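Choosing a freestanding bath, part two

The Toltness showroom has the baths at the front and the toilets along the back wall, so I did the lot in one visit in October. I had a tape measure and a list. Our room allows 194 cm between the window wall and the door swing, less 2 cm for tiling.

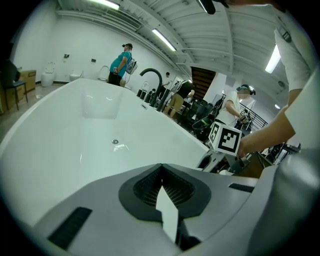
Overflow position matters more than I expected. A slot in the inner wall sets the usable depth, and the brochures quote depth to the rim. Measure from the drain to the slot. On the Iltisine I made the difference 27 per cent, a lot of water to pay for and never sit in.

Taps next. A tall gooseneck standing behind the far rim needs its pipework fixed before the floor goes down — moving it later means lifting tiles. I have allowed 30 cm behind the tub for access. White inside, black fittings, probably.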